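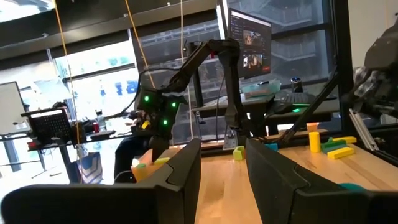

Arūnas Vasiliauskas wrote to us in April to ask why our sets never come with a plan to build from. His two had tipped the whole box on the table and wanted to know what it was supposed to make. We get that question a lot, and the short reply is that the box makes whatever is on the table by teatime. The longer reply takes up a fair part of this page.

About Prillwood

Prillwood is a toy block library. We lend sets of building blocks to families, childminders, nurseries and schools in Misholm and the villages up the valley. We started with one cupboard in the back of the Dzene Street reading room and now have the whole ground floor. There are 64 sets on the shelves and 437 members on the books.

What we lend

Most of our sets are mixed colours and mixed shapes. A typical one has rectangular blocks in two or three lengths, cylinders, arches and half-domes. The colours are the usual ones: yellow, orange, a couple of greens and teal. We don't sort by colour and we don't mind if you do.

The small set suits one or two children at a kitchen table. The Skudero set is the large one, with up to 886 pieces, and it comes in four crates. You will need a car and somebody to help carry.

Arches go missing more than any other shape. If you find one behind the sofa after the set has gone back, please drop it through the door in an envelope with your member number on it.

How borrowing works

A loan is three weeks. You can renew once by phone or at the desk, unless another member has asked for the set. Schools and nurseries can have a set for a full half term.

Sets should come back complete and clean. Wipe the blocks with a damp cloth and leave them out overnight before you pack them. Please don't soak them or put them in the dishwasher. A chipped block is fine, just put it in the paper bag on top so we can see to it.

Building at the library

The big tables are open to everyone in the mornings until noon, members or not. There is no booking. Children under eight need an adult with them. Buildings are taken down at closing, though we will leave one up overnight if it is at the wall end and you ask at the desk.

Tarmo Eglītis runs the afternoon group for older children. They do bridges, towers and ball runs, and for the last few months a harbour. The group has 48 places across the term and a short waiting list.

Joining

Membership is paid yearly and covers everyone at one address. Bring something with your address on it and you can take a set home the same day. Forms are at the desk. The door is on the yard side, past the bicycle rack, and the ramp is to the left of it.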